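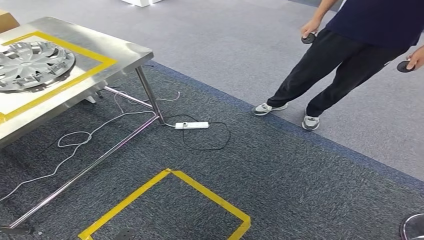
Wheel cover keeps coming off on the highway

husar_wagon
I bought a used Husar sedan in October with steel wheels and plastic covers. The front right cover has come off twice, both times above 60 mph. The other three stay put. The dealer in Gristport wants to sell me a full set. Can I fix the one I have or is it done?

zavitz15
Take the cover off and look at the clips on the back. If one is snapped, replace the cover. If they are all there, check the wire ring. It should sit behind every clip and push outward. Mine had slipped out of two of them. You can bend the ring out a little by hand. Also line up the notch with the valve stem before you push the cover on, then go around the edge with your palm. No hammer.

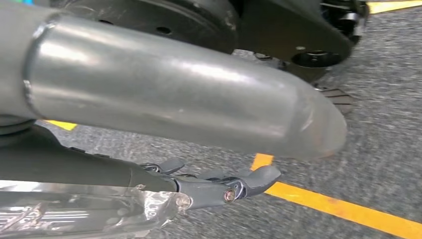
Can I use zip ties in the meantime?
Two black ones through the slots and around the wheel will hold it, as long as they stay clear of the valve and the brake parts. Cut them off before any tire work.

sullholm_7
Had the same trouble. Bought a cheap set online and they rattled, so I took them all off and drive on bare steel now. Looks fine to me.

zavitz15
Check the size too. It's the last number on the tire sidewall. Mine is 15 and the seller had sent the wrong one.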